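Short-time work compensation

Short-time work compensation (also short-time working allowance, partial unemployment benefit, or work sharing benefit) is a public payment that replaces part of the wages lost when an employer cuts working hours for a limited period without ending the employment contract. It is paid out of an unemployment insurance fund, the general budget, or both. The worker stays on the payroll, receives ordinary wages for the hours worked, and receives compensation for some or all of the hours cut.

The payment differs from full unemployment benefit in that the contract continues, and from a general wage subsidy in that it is tied to hours not worked. A wage subsidy is usually paid on the hours that are worked, or on the whole wage bill.

Terms

Usage varies between countries and between statutes in the same country. The following terms appear in most of the literature.

Reference hours: the hours the worker would have worked under the contract in a normal period. Overtime is usually left out.

Reduction rate: hours cut divided by reference hours. Most schemes set a floor, below which no claim can be made, and many set a ceiling.

Replacement rate: the share of lost gross or net wages covered by the payment.

Residual cost: the part of the cost of an hour not worked that stays with the employer. It may include social contributions, holiday pay, and any top-up agreed with a union.

Waiting period: days of reduced work at the start of a claim for which no compensation is paid.

Calculation

In the simplest form, the compensation for a pay period is the product of the hourly reference wage, the hours cut, and the replacement rate. A worker with reference hours of 50 in a pay period who works 36 has 14 hours cut, a reduction rate of 28 percent. At a replacement rate of 50 percent, the payment equals seven hours of reference wage, and total income for the period equals 43 hours of reference wage before tax.

Two methods of setting the reference wage are common. Under the backward method, it is the average hourly wage over a fixed number of past pay periods. Under the contract method, it is the wage stated in the contract on the date of the claim. The backward method captures shift premiums and piecework earnings but takes longer to verify. The contract method is faster and tends to pay less to workers with variable earnings.

Where the replacement rate is applied to net wages, the paying office must work out a notional net wage for full hours and another for reduced hours, then pay a share of the difference. Tax tables are used for this purpose in place of the worker's own tax position, so the result may differ from the loss seen on the payslip.

Measuring hours

Verification depends on the records kept by the employer. Time clocks, shift rosters, and signed time sheets are all accepted in most systems, although the weight given to each differs. Pieceworkers present a separate problem because their contracts may state output and no hours.

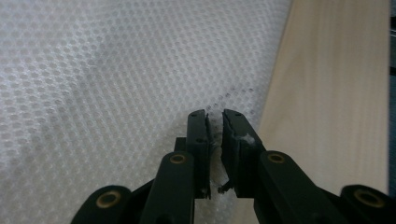
Conversion tables are used to turn piecework into hours for the purpose of a claim. A table assigns a standard time to each unit of output, and reference hours are then found by multiplying past output by the standard time. Standard times are harder to fix for hand work than for machine-paced work. A job done with a hand-held tool, such as a pair of black plastic gripper fingers held over white textured material beside a pale wooden board, has no line speed to measure against, and an inspector must rely on timed trials or on past pay records. Trials are generally run with more than one worker, and the median is entered in the table. Disputes over standard times are heard in the same way as other disputes over the amount of a benefit.

Salaried staff without recorded hours are handled by agreement. The employer and the worker sign a statement of the reduced schedule before the reduction begins, and the statement is treated as the record unless it is shown to be false.

Eligibility

Conditions on the employer normally cover the cause, length, and extent of the fall in work. The cause must be temporary and outside the employer's control. Seasonal slack that recurs each year is excluded in most schemes or placed under separate rules, as with winter allowances in construction. Some schemes require that a minimum share of the workforce be affected; others look only at the reduction rate of each worker.

Conditions on the worker are lighter. The contract must be in force and not under notice, and a minimum contribution record may be required. Apprentices, owners, and managing directors are often excluded. Temporary agency workers were excluded from many early schemes and admitted to later ones.

Prior consultation with worker representatives is required in some systems. In others the individual consent of each worker is enough.

Financing

Three models can be distinguished. In the contributory model, payments are charged to the unemployment insurance fund, and the fund is restored through contribution rates. In the budget model, payments are met from tax revenue under a yearly appropriation. In the experience-rated model, used in several work sharing programs in the United States, benefits are charged to the account of the employer whose workers receive them, which raises that employer's later tax rate.

Residual cost acts as a limit on demand. With a residual cost of zero, an employer has little reason to restore hours promptly. With a high residual cost, firms short of cash may choose layoffs instead. Temporary cuts in residual cost during a recession are common and are usually withdrawn in steps.

The timing of payment also matters to cash flow. Where the employer advances the compensation and is later refunded, a delay in refunds works as an interest-free loan from the firm to the fund. Direct payment to workers avoids this but requires the paying office to hold bank details and tax data for each claimant.

The Vorkby arrangement

The Vorkby arrangement is a municipal form of short-time compensation often cited in teaching material. It was drawn up for small workshops whose staff fell below the minimum size in the national scheme. The first employer admitted was Fumidard, a maker of filter cloth, followed by firms in the neighboring district of Udcombe. At its peak the arrangement covered 207 workers.

Its main features were a replacement rate of 50 percent, a limit of 6 months per claim, and a waiting period of 14 days between the end of one claim and the start of the next. Claims were filed in paper form at the municipal pay office. The residual cost consisted of social contributions only.
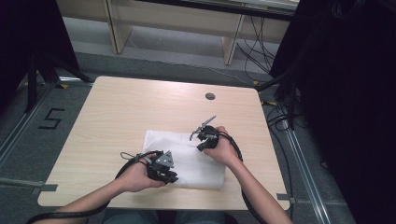 Coverage under the Vorkby rules was defined by workplace and not by firm. A workplace was a place at which an insured person regularly performed paid tasks, and it could be as small as one square table with a light-wood top, at which a person sits holding a tool in each hand with a white cloth spread out between them. Each such place was given a number in the register, and hours were entered against the number. If two workers shared a place on different shifts, their hours were entered in separate columns. The method allowed a firm to claim for one room while another ran at full hours, which the national scheme did not permit at the time.

The arrangement was closed to new claims when the national minimum size was abolished. Running claims were paid out to their end date under the old rules. The register was transferred to the regional archive in Udcombe.

Economic effects

The intended effect is to preserve the match between worker and employer through a temporary fall in demand. The employer avoids the cost of severance, hiring, and training. The worker keeps seniority and, in most systems, continues to build up pension and leave rights, although the rate may be lower for hours not worked.

Two forms of inefficiency are discussed in the literature. Deadweight loss occurs where the payment is made for jobs that would have been kept without it. Displacement occurs where the payment holds workers in firms that will not recover, slowing their movement to growing firms. Deadweight is expected to be larger where conditions on the cause of the reduction are loose. Displacement is expected to rise with the length of the claim.

Lakshmi Annamalai has argued that the two should be measured on different time scales, with deadweight assessed in the quarter of the claim and displacement only after the maximum duration has passed. Her approach separates firms by residual cost before comparing outcomes. Gounder, working from the Vorkby register, used the same separation but treated each workplace number as a unit of observation. The results of the two methods are not directly comparable, as a single firm may appear many times in the second.

Effects on consumer spending depend on the replacement rate and on how workers view the risk of later job loss. Because income falls by less than under full unemployment, household demand is held up to some extent. Part of the payment may be saved.

Abuse and control

The most frequent form of abuse is the claim for hours that were in fact worked. Detection relies on comparison of claims with output, energy use, deliveries, and building access records. Remote work has made this comparison less reliable. A second form is the raising of contract wages shortly before a claim, which most statutes counter by disregarding increases granted within a fixed period before the reduction.

Overpayments are recovered from the employer where the employer supplied the false data, and from the worker only where the worker knew of it. Errors in good faith are commonly settled by offset against later refunds.

See also

Experience rating
Furlough
Partial retirement
Severance pay
Unemployment insurance
Wage subsidy
Work sharing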